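Last updated: August 9, 2024

Hi Rekha,

Quick update on the Skiltska wellbeing project, and it's a happy one! We had 11 people at the first sleep and mood evening in Plustadholm, and 8 of them came back for the next one (I was hoping for half, so I went home grinning).

Evening groups
Krisztina Gulyás has taken over the breathing and stretching part and people love her. They stay and chat afterward, mostly about bad knees and grandkids, and I've stopped trying to hurry them out.

Mood diaries
We printed 200 and still have a good stack left. The evening page is too cramped, so I'm asking Zeman for a roomier layout before we reorder. Diary answers get typed up every week, and I keep 2 copies, both with the names taken off. 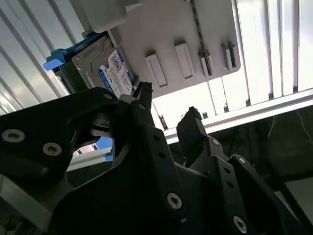 Coming up in September
The Brorkgate group starts, with walks added if the weather plays along. I'd love to move a little of the printing money over to snacks. Could you let me know if that's okay?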